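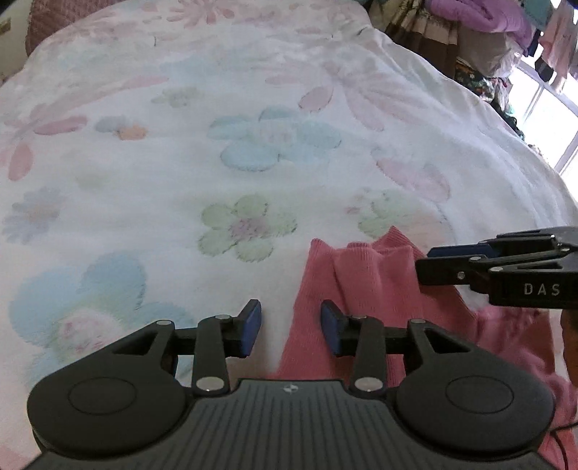 The quilt makers of Remthorpe

Walk up the hill on a February evening and you'll find the old chapel hall lit and full of talk. Domenica Egger started the quilting group here with two friends, and 17 people now come each week, some by bus from Costberg!

What I love is how freely they work. Faded shirts, curtain ends, a child's outgrown pyjamas – it all goes in. Domenica still cuts her patches by eye and lets the corners wander a bit. Her latest, a big double in greens and rust, goes to her niece once the binding is on.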